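4. Setting up your Prelell for the first time

Okay, your label printer is out of the box and you've peeled off all that orange tape (check under the lid, there's always one more piece!). I've set up 18 of these for friends and craft fair people now, so this is the order I'd do it in.

1. Put the printer on something flat, with a hand's width of space behind it. The paper comes out the front but the roll door swings back, and it swings further than you'd think.

2. Plug the power cord into the printer first, then the wall. Wait for the green light to stop blinking.

3. Press both side tabs and lift the roll door. Drop in the roll with the loose end coming up from underneath.

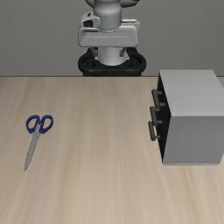
4. Pull the loose end through the slot until it pokes out the front, then close the door until it clicks on both sides. I usually push each corner down separately - the left one is stubborn.

5. Hold the feed button until the printer spits out two blank labels. It's measuring the gap between them, so don't tug!

Note: If it keeps feeding past five or six labels, you've probably got the size set wrong. The small Bustetti rolls I buy are the 90 setting and the wide ones are 112. Turn the dial under the door to match and try step 5 again.

CAUTION: Switch off and let the print head cool before you clean it. I didn't, once, and my thumb remembers.

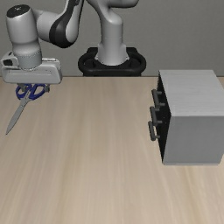

6. Now connect your computer. Use the short cable that came with it for the first run, even if you want wireless later. When the pairing box pops up, type 3236 and hit Enter.

7. Print the test label. You want a solid black border all the way around. A faint right side means the roll is sitting crooked, so open up and nudge it over.

Note: Borislav Dimitrov showed me that you can save your dial setting by holding feed and power together until it beeps. It's not in the leaflet and I use it all the time.

Wireless is in section 5, and you'll want your network password handy for that one.

Questions? Write to Tülin Kurtuluş, Clernside Label Guides | © 2022 Clernside | Back to top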